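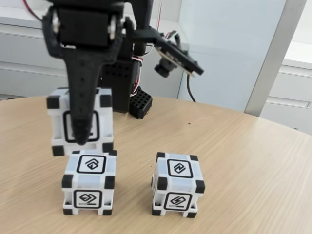

Our project concerns the design of stacking cubes which a person can sort by the symbols on their faces. We wanted to know if the same cube can be easy to recognise and also easy to put on top of another one. The cubes are white, with black caps on the corners, and the caps at the bottom serve as small feet. The symbols are black lines inside a square black border, and one cube can carry a different symbol on its top and on its front. When one cube is held just above another, with only a small gap left between them, the corners are the best guide for judging whether the two are in line. This observation led us to the first question of the report, which is how large the corner caps should be.

1. Choice of the symbols

Eugénie Maillard drew the first set of symbols in March. She began with letters, but we gave them up quickly, as a letter seen upside down can be taken for another letter. We then took angular lines and loops which do not belong to any alphabet. The border was kept thick in every version. Our supervisor at Zarenstead asked us why we did not use colours. We answered that some of our readers do not see colours well, and also that the colour printer of the department is often out of order.

Two versions of the set were prepared. The first is called Pinto and the second Tirnine, after the folders in which we saved them. Pinto has thinner lines. In Tirnine the lines are thicker and the loops are more open, so it is easier to read from the other side of a table.

2. Corners and stacking

Younes Kabbaj was responsible for the corners. He made three sizes of cap. With the smallest one, the upper cube slid too easily if the table was touched. The largest one covered a part of the border of the symbol, and we had to reject it. We kept the middle size for all the later work. 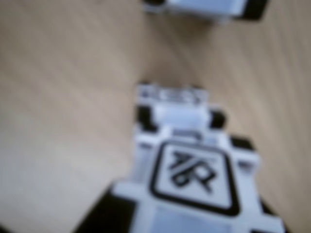
A second difficulty was the distance between the symbol and the edge of the face. In the first drawings this distance was not the same on the four sides, and the symbol looked turned even when the cube was straight. Younes corrected the drawings on a Wednesday afternoon and we printed all the labels again. It cost us a sheet of good paper, but the result is cleaner.

3. Remarks and what remains to do

We did not study how the labels become old. Some of them were already lifting at one corner after we moved the box to the Mitgate room, where it is more humid. A better glue should be tried, or the symbol could be made directly in the face of the cube. We also would like to ask people who do not know the project to sort the cubes, because the two of us have learned the symbols by heart and we are not good judges any more.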